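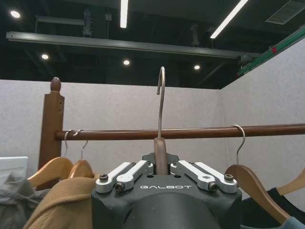 Wooden hanger held in a GALBOT gripper

We use cookies to keep you signed in and to measure traffic. By continuing to browse you accept this. Manage preferences

Diddale voucher top-up: premises marked "already served"

copperpair
I'm trying to get a straight answer on how the Vestimton top-up scheme decides that a premises is already served. We have a group project on the north side of Diddale, 80 premises pledged, Seidel as the supplier. The top-up is £2000 per premises on top of the supplier's own contribution. The supplier's survey is finished and the route is agreed apart from one wayleave.

The eligibility check came back with a block of addresses along the mill lane rejected. The stated reason is "existing or planned gigabit coverage". There is no fibre on the lane. The nearest duct is at the junction with the Valtedstead road, and the cabinet serving us is on the far side of that again. Most of the lane is on long copper lines that drop out when it rains.

Has anybody had a rejection like this reversed, and if so, what evidence did they accept?

ductrod
Look at the word "planned". The check runs against what operators have declared they intend to build, as well as what exists. If any operator has put the lane in its forward build plan, the addresses go out of scope whether or not a spade has gone in.

Ask the scheme office which of the two applies. The letter uses the same wording for both, but the route for challenging them is different. Existing coverage can be disproved with a failed order. Planned coverage can't be disproved by anything you hold. It has to be withdrawn or allowed to lapse.

copperpair
Thanks. I've emailed them. Seidel's project desk said the same addresses were clear when they ran the list in February, so something has been declared after that.

marlpit
Or the address data changed. We had this at Valtedstead. A farm had been split into units and the new property reference numbers were attached to the wrong point on the map, inside the boundary of a served area. The check works on the reference number and its coordinates. It doesn't care what the postcode is. Pull the reference for each rejected address and plot them before you assume there is a rival build.

ductrod
Possible for one or two addresses. A whole lane being rejected in one go is far more likely to be a build plan polygon. Those are drawn coarsely and tend to follow roads.

marlpit
Ours was a whole yard in one go, so I wouldn't rule it out. It takes an evening to check and costs nothing.

hedgeline_user
I'm going to be the unpopular one. If an operator has said it will build there with its own money, why should the county pay Seidel £2000 a house to do it first? That is what the rule is for. Public money is meant to go where no commercial build is coming.

ductrod
Nobody disputes the principle. The trouble is that a declaration costs the operator nothing and there is no penalty for not delivering. It can hold a subsidised project off for years. And when you take a dozen addresses out of the middle of a route, the cost per remaining premises goes up, because the trench length hasn't changed.

hedgeline_user
Then the remedy is an expiry date on declarations. Paying twice isn't a remedy.

copperpair
It wouldn't be paying twice. There's one network either way. But I agree on expiry. As far as I can see the scheme guidance does have a review point, it just doesn't say what happens to the addresses while the review is running.

polecrew
I do this for a living (not for Seidel). A few practical points.

The wayleave matters more than you think. If it isn't signed when the supplier submits, the claim is treated as incomplete and your pledges can expire. Pledges are valid for 3 months from the date each resident confirms, and they don't all start on the same day. Get a list of confirmation dates.

Ask whether the mill lane can be passed at build time without being claimed for. Suppliers will often lay the duct and leave a chamber if they have to go down the lane anyway. The unclaimed premises can be connected later when the status is sorted out.

If somebody on the lane wants a one-off quote in the meantime, be careful. Once they have accepted a funded connection by another route they can't be put back into the group.

copperpair
That last point is already live. One household asked for an individual quote and was given £3630 in excess construction charges. They haven't accepted. I'll tell them to sit tight.

saltway
Is the £3630 including VAT? The figures the scheme uses are not consistent on this. The voucher amount is stated one way for residents and another for businesses, and I have seen people compare the wrong two numbers.

copperpair
The quote says inclusive. I don't know how the top-up is treated for the two holiday lets on the list. Seidel have them down as businesses.

saltway
Then get that in writing from the scheme office too. Holiday lets were accepted at Vestimton itself but only where the owner could show the let was registered for business rates. An ordinary second home is excluded. If Seidel have put a second home down as a business it'll come back as an ineligible claim, and they'll look harder at the rest.

hedgeline_user
Quite right that they should. I'd rather wait a bit longer for a connection than see the fund run dry on second homes.

marlpit
Nobody here has suggested claiming for second homes.

hedgeline_user
I know. I'm saying why the checks exist.

copperpair
Update. The scheme office replied on 17th May. It is partly what ductrod said and partly what marlpit said, which I hadn't expected.

Most of the lane is inside a declared build area. The operator isn't named in the reply. The declaration is due for review at the end of the current quarter and the office says the addresses will be "reconsidered" if it isn't renewed.

The remainder, up at the mill end, are outside the declared area. They were rejected on existing coverage. I plotted the reference numbers as suggested and the points for the mill conversions are sitting on the wrong side of the river, next to the new houses, which do have fibre. I've asked the council's address team to correct them. They want a site plan for each one.

marlpit
Send a single plan with all of the entrances marked and list the references against it. Valtedstead did it that way and it was accepted. The correction took a while to feed through to the supplier's checker, so get Seidel to rerun the list after the next data release, otherwise they'll be looking at the old points.

ductrod
I'll concede the mill end. For the rest, ask for the review date in writing and ask Seidel to price the duct-only option polecrew described. If the declaration lapses you want the chamber already in the ground.

polecrew
And chase the wayleave.

copperpair
Landowner's agent has the draft. They have asked for the chamber to be moved off the gateway, and Seidel's planner is redrawing that section now.

saltway
Check that the redraw doesn't alter the premises list. If it does, the pledges attached to the old version may need reconfirming. Ours did.

copperpair
Noted, I'll ask before they submit it.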